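Come spend a year with us and some very stubborn phosphatases

Hi, I'm Tyra Skjelbred, and I run a small biochemistry group at the Troltitz Institute. We work on protein phosphatases, the enzymes that take phosphate groups back off, and I need a research technician for 12 months, starting as soon as you can get here.

Most of your time would go into expressing and purifying mutants of one catalytic subunit (52 made so far, 60 planned) and running activity assays on them. Saeed Safavi does our mass spec and will teach you the sample prep. You'll also keep the plasmid list in order — it stands at 2,441 entries and some of the early ones are a mess, mostly my fault.
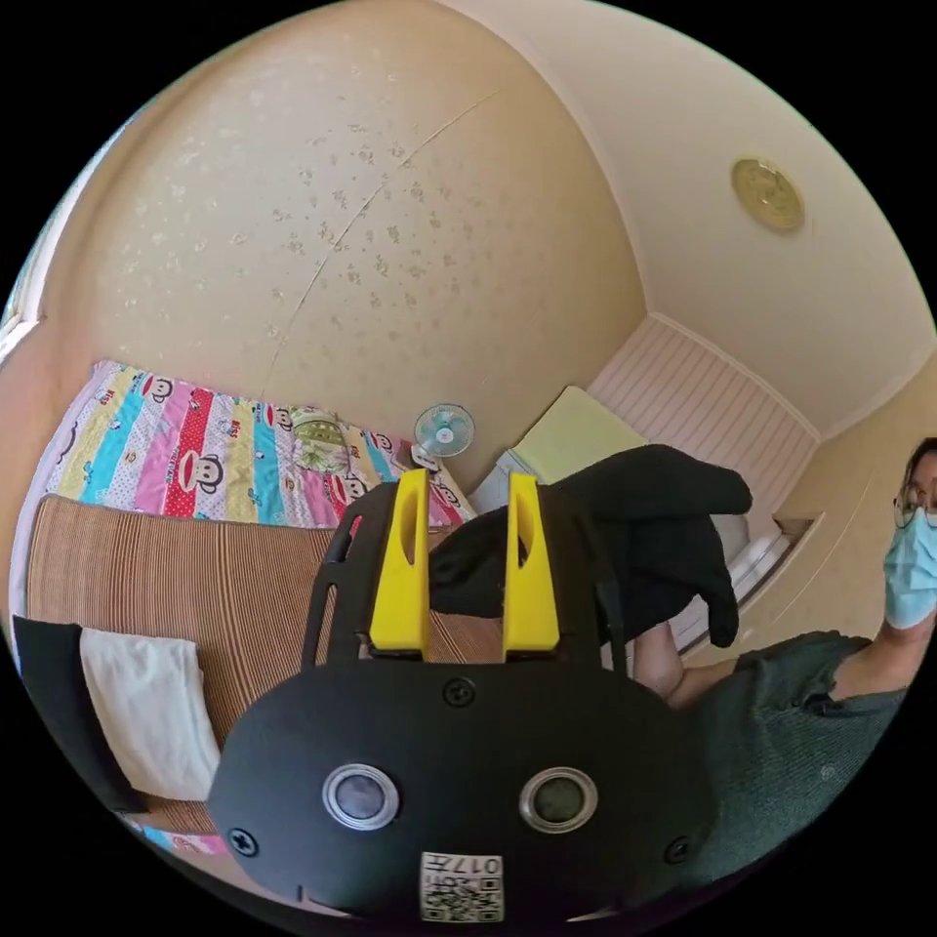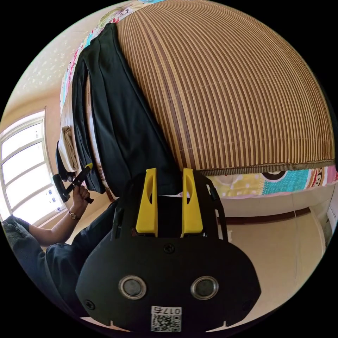

You should have a bachelor's degree in biochemistry, cell biology or something close, and you should have run a protein column before. Insect cell culture would be great, but Niloufar Ghorbani can get you going if you've only used E. coli. I care a lot about readable notebooks!

Pay is 2,180 a month after tax, and the hours are flexible apart from group meeting. We share the cold room with the Alipour lab, so expect to book ahead.

Send me a resume, a short letter and the names of two people I can call. Questions about housing or visas go to Nazanin Karimi in the front office. I start reading applications on 5 February 2018 and will keep going until the spot is filled.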